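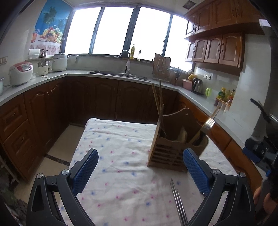

4.2 Equipment planning and cost per usable episode

We planned the equipment budget around home kitchens, where tables, chairs, counters and small utensils sit close together. Two options were priced. The first was a fixed arm on a wheeled base, leased from Drernholm. The second was a set of hand-held grippers bought outright from Jilledix. The arm needed a clear floor area and a second operator, and moving it between homes took up most of a morning. The grippers fit in one case.

Figure 4. Kitchen used for table-setting and chair tasks. Hand-held gripper at the dining table, with a utensil holder and steel chopsticks on the cloth.

Our target was 2,000 episodes over 17 homes. At the end of collection we had 1,803 that passed review. The shortfall came mainly from finger pads that wore faster than planned and from late delivery of spares. Cao et al. set aside a tenth of the hardware budget for spare parts; we had set aside less, and we would now follow their figure.

Thin metal items drove much of the pad cost. Steel chopsticks and forks need a pad with good grip, and the softer pads we preferred for them had to be changed more often. Larger objects such as chair backs put more load on the finger linkage, so we budgeted one spare linkage for every two grippers.

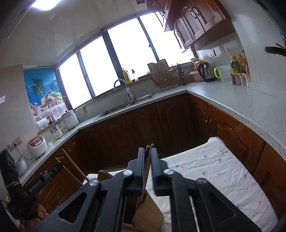

Pads were ordered in two lots. The first lot of 44 pairs was used up before the halfway point, and the second was bought at a higher unit price from Skevum. Ordering both lots together would have lowered the cost, but we had no wear data at that stage. Batteries, cases and storage cards made up a small share of the total and stayed within plan.

We did not include operator wages in the comparison, as these were paid from a separate line. Travel is included for both options. The lease figures for the arm are taken from the supplier's quote in May and were not tested in practice. Section 4.3 gives the full cost table.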